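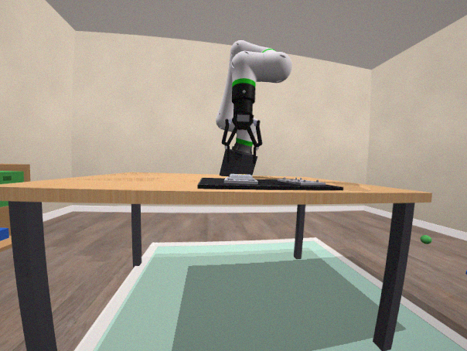 图3 木桌与其后方的白色机械臂（计算机渲染图）

3 书面描述中方位短语的参照选择

3.1 问题的提出

现代汉语的方位短语由参照成分与方位词组成，如“桌子后面”“门旁”“河对岸”。前人研究多集中于两个方面：一是方位词本身的语法地位，即“上”“里”“后”一类成分究竟属于名词的附类、后置词还是正在虚化的词缀；二是方位短语在句首与句末的分布差异，尤其是存在句与“在”字句之间的选择。相比之下，说话人在若干可用的参照成分中选定其一的过程，讨论得并不充分。

参照成分的选择并非无关紧要。同一处空间关系，可以说“书在台灯左边”，也可以说“台灯在书右边”。两句在真值上大体相当，在篇章中却不能随意互换。前一句以台灯为已知信息，后一句以书为已知信息；前一句往往回答“书在哪儿”，后一句则很难用于同样的场合。说话人一旦选定参照，后续小句的话题、省略和指代方式都会受到牵连。图3所示的空间关系可以说成“桌子后面立着一只白色机械臂”，也可以说成“白色机械臂前面是一张木桌”，两种说法所开启的下文明显不同。

本节讨论书面描述中的参照选择，重点考察三个因素：参照物的尺寸与稳定性，方位词自身的朝向要求，以及篇章中的先后次序。口语中的手势、目光以及即时修正不在讨论范围之内，留待另文处理。

3.2 语料与标注

3.2.1 语料来源

本节使用的语料取自Geketti书面描述语料库的汉语子库。该子库收录成年母语者的限时书面描写，写作者在安静条件下独立完成文本，写作过程中不得查阅词典，也不得与他人交流。本研究从中选取30名写作者的全部文本，按句切分后保留含有方位短语的句子，共得有效例句935句。各写作者的文本长短不一，最短者仅有一个自然段，最长者接近两页稿纸。为避免少数长文本主导结论，凡涉及个体差异之处，均先在写作者内部作比较，再作跨写作者的归纳。

例句保留原文标点。明显的错别字由整理者在方括号内改正，语序不当或搭配可疑的句子则一律保持原貌。这一做法与子库的整理说明一致，其好处在于保留了写作者临时调整句式的痕迹。若干例句的前半部分与后半部分采用了不同的参照，如“窗户的旁边，柜子左边放着一盆花”，此类句子若经润饰便失去了分析价值。

3.2.2 切分原则

含有方位短语的句子未必都表示空间关系。“会上”“原则上”“心里”“名义下”等已有较强的引申用法，本节予以排除。“手里”“身上”“嘴边”兼有空间义与引申义，依上下文逐句判定。“手里拿着一把伞”计入，“事情在他手里办坏了”不计入。

复合句中各小句分别含有方位短语时，以小句为分析单位，但仍归于原句编号之下。一个小句内部出现层层嵌套的方位短语，如“书架上面的盒子里”，则以最外层短语的参照成分为主参照，内层的参照成分另行记录。

3.2.3 标注过程

标注由3名具有汉语语言学训练背景的研究者独立完成。每句标注8项信息，分别为参照成分、目标成分、方位词、动词类型、句式、参照成分是否在前文出现、参照成分是否带修饰语，以及标注者对视角类型的判断。标注结果不一致时，先由三人各自书面说明理由，再集中讨论；讨论后仍不能统一的，保留各方意见，不计入该项的归纳。

视角类型一项分歧最多。“前”“后”“左”“右”既可依参照物自身的朝向确定，也可依观察者的位置确定，书面文本通常不交代写作者采取了何种立足点。“椅子前面”在多数情况下指椅面所朝的一侧，“树前面”则只能依赖观察者。桌子的情形介于两者之间：书桌有可供辨认的使用面，方桌和圆桌却没有。标注规范于2024年7月修订，修订后的版本将此类参照物单列为“朝向不定”，不再强行归入前两类。

3.3 尺寸与稳定性

关于参照物的选择，一个广为接受的看法是：说话人倾向于以较大、较稳定的物体为参照，以较小、较易移动的物体为目标。“自行车在教堂旁边”自然，“教堂在自行车旁边”则需要特殊语境。Oyelaran将这一倾向归结为搜索成本，认为听话人须先找到参照物，再由参照物出发寻找目标，体积大、不易移动的物体显然更便于充当起点（Booker Oyelaran，未刊稿）。

本节语料总体上支持这一看法，但也显示出两点需要补充。

第一，尺寸与稳定性并不总是同时起作用。停在路边的卡车比路牌大得多，路牌却固定于地面。写作者描写街道时，既有“路牌旁边停着一辆卡车”，也有“卡车后面有一块路牌”。前一类句子多见于段首，用于引入新的场所；后一类多见于段中，此时卡车已在前文交代。由此看来，在缺少前文支持的位置，稳定性的作用较为突出；一旦目标与参照之间建立了信息上的新旧差别，尺寸与稳定性的制约便相应减弱。

第二，支撑关系可以抵消尺寸差别。“上”这一方位词通常要求参照成分提供承托面，而承托面的大小与被承托物的大小没有必然联系。“凳子上放着一只大箱子”中，箱子可能比凳子更宽，但写作者很少改用“大箱子下面有一张凳子”。后一种说法虽然合乎语法，却将注意引向凳子，适合用于寻找凳子的语境。换言之，“上”与“下”在使用上并不对称，承托者充当参照是无标记的选择，被承托者充当参照则需要理由。

类似的不对称也见于“里”与“外”。容器充当“里”的参照几乎不受限制，而“外”的参照往往是房屋、院墙、城镇一类具有明确边界的处所。“盒子外面”在语料中多指盒子的外表面，如“盒子外面包着一层纸”，很少指盒子周围的空间。写作者若要表达后一种意思，更常使用“旁边”或“边上”。

3.4 方位词的朝向要求

水平方向上的“前”“后”“左”“右”与垂直方向上的“上”“下”性质不同。重力为后者提供了共同的参照系，前者则须另行确定。确定的依据主要有三种：参照物自身的正面，观察者的位置，以及环境中已有的方向，如街道走向或河水流向。

当参照物具有明显正面时，写作者大多依从参照物自身。“电视机前面坐着两个孩子”不因观察者站在何处而改变理解。建筑物也属此类，“学校后面是一片菜地”中的“后面”以校门为准。需要注意的是，这里的“正面”是由使用方式决定的，与形状是否对称关系不大。柜台两侧的外形可能相近，但顾客一侧与店员一侧的区别十分清楚，写作者对“柜台后面”的理解相当一致，均指店员一侧。

当参照物没有正面时，写作者只能依赖自身位置。汉语中与观察者相对的一侧称为“后面”，靠近观察者的一侧称为“前面”，这与许多语言一致。有意思的是，语料中少数写作者在同一段落内转换了立足点。例如某文本开头称“树的前面有一口井”，末尾写到从屋内向外看时，又称“井在树的后面”。两句若孤立来看互相矛盾，放回文本则各有依据：前一句的立足点在道路一侧，后一句的立足点在屋内。转换之处往往伴随位移动词或“从……看”一类结构，但也有不作任何标记者，读者须依靠后文推断。

左右关系的情形更为复杂。参照物具有正面时，“左边”究竟依参照物还是依观察者，写作者之间并不统一。描写人物时，以被描写者自身为准的句子较多，如“他左边的口袋鼓着”；描写家具时则相反，“柜子左边”通常是观察者看到的左侧。描写并排而坐的人物时，两种理解都可能出现，如“妹妹坐在奶奶左边”。对此，部分写作者选择回避，改用“旁边”“另一侧”或“靠窗的一边”。回避策略牺牲了精确程度，却减少了误解。在本节语料中，回避多出现于人物描写，少见于静物描写，这与左右歧义的分布大体吻合。

“对面”值得单独讨论。该词预设参照物具有朝向，或者参照物与目标之间隔着一条可供识别的界线。“邮局对面”隐含街道，“河对面”以河为界，“他对面坐着一位老人”则隐含两人相向。“对面”的参照有时完全省略，如“对面有一家面馆”，此时默认参照是叙述者当下所处的位置。省略参照的用法在“前面”“后面”中同样存在，但后两者更容易与叙述者的行进方向发生联系，而“对面”不受行进方向影响。

3.5 篇章次序与参照链

单句层面的倾向进入篇章之后，会受到次序的重新调整。书面描述必须将同时存在的空间关系排列为先后相继的句子，写作者因此需要一条路线。观察语料可以发现，路线大致有两种组织方式。

其一为链式推进。前一句的目标成为后一句的参照，例如：“门口有一张长凳，长凳旁边放着一把伞，伞的后面是一只水桶。”链式推进的优点在于每一句只需引入一个新成分，读者的负担较轻。其不足也很明显，链条一长，整体布局便难以把握，且参照物越来越小，尺寸与稳定性的倾向不断被违背。语料中链式推进很少持续太久，写作者往往在推进数句之后回到一个较大的参照物，重新开始。

其二为中心辐射。写作者先确立一个显著的参照物，随后各句均以之为准，例如：“屋子中间是一张方桌。桌上摆着茶具，桌边有几把椅子，桌子后面挂着一幅字。”中心辐射使参照保持稳定，省略也更容易发生。在上例的后续小句中，“桌”由双音节“桌子”缩为单音节语素，与方位词紧密结合。单音节形式“桌上”“桌边”以前文已经交代桌子为常见条件，双音节形式“桌子上面”则较少受此限制。就此而言，韵律形式的选择可以视为参照成分信息地位的一种间接标志。

两种方式并非互相排斥。篇幅较长的文本多以中心辐射搭建框架，再以链式推进补充局部。转换通常发生在段落边界，或者由“再往里”“另一边”“至于”等成分引导。缺少此类引导时，标注者对主参照的判断容易出现分歧，这也从侧面说明，读者在理解空间描写时对路线有所期待。

存在句在上述两种方式中的分布有所不同。链式推进更依赖存在句，方位短语居于句首，新成分居于句末，恰好为下一句提供参照。中心辐射则允许存在句与“在”字句交替使用。若目标成分已在前文提及，写作者通常转用“在”字句，如“那幅字在桌子后面”。动词类型也随之变化：存在句中的“放着”“挂着”“立着”兼表姿态，“在”字句中姿态信息常被略去。写作者若要在后者中补出姿态，须使用“放在”“挂在”“立在”等形式，句子的语义重心亦随之后移。

3.6 修饰语的作用

参照成分与目标成分都可以带修饰语，但二者的功能有别。目标成分多为首次出现，修饰语用以交代颜色、材质和形状；参照成分多已出现，修饰语主要起区别作用。“木桌后面”若用于只有一张桌子的语境，“木”字对于识别参照物并无帮助，属于冗余信息。冗余修饰在段首较多，在段中较少，可见写作者在引入参照物的同时，也借机完成对参照物本身的描写。

数量短语的情况与此相似。“一张桌子旁边”在书面描述中可以接受，但接受程度低于“桌子旁边”或“那张桌子旁边”。无定的参照成分要求读者同时处理两个新成分，因而多见于故事开头或段落开头。部分写作者以独立小句先行引入参照物，如“靠墙有一张桌子，旁边……”，从而避免在方位短语中使用无定形式。这一处理与前文所述的链式推进相衔接，可以看作同一原则在句法上的不同体现。

3.7 与译文语料的初步对照

为检验上述观察是否受文本类型影响，本研究另行查阅了Zuvon平行文本集中的若干汉语译文。译文保留原文语序的压力较大，方位短语居于句末的比例高于自然写作，左右关系的表达也更为明确，较少使用回避策略。译文中还可见到“在……的后面”与“在……后面”并用的现象，前者带“的”，节奏较为迟缓，多出现于参照成分较长的句子。

不过，译文中参照物的选择基本沿袭原文，难以据此判断译者自身的倾向。Karamanlidis文本组曾于当年4月提供一份改写稿，由母语编辑在不看原文的条件下加以润色。编辑所作的改动以调整方位短语位置为主，很少更换参照物；更换之处集中于参照物小于目标且首次出现的句子。这一结果与3.3节所述的倾向方向一致，但改写稿篇幅有限，尚不足以支持更进一步的推论。

3.8 局限

本节的分析存在以下局限。语料限于成年母语者的限时写作，写作者在时间压力下可能更多依赖熟悉的句式，修改充分的文本是否呈现相同的参照分布，有待比较。标注未将写作者的方言背景作为独立变量，而“里头”“跟前”“边儿上”等形式具有一定的地域色彩，其朝向要求未必与普通话的对应形式完全相同。视角类型的判断依赖文本内部线索，线索不足的句子只能存疑。此外，尺寸与稳定性在标注中依常识判定，未作量化处理，介于两端之间的参照物难以精确比较。

下一节转向儿童写作语料，考察参照链的形成次序，以及“朝向不定”一类参照物在不同年级文本中的表现。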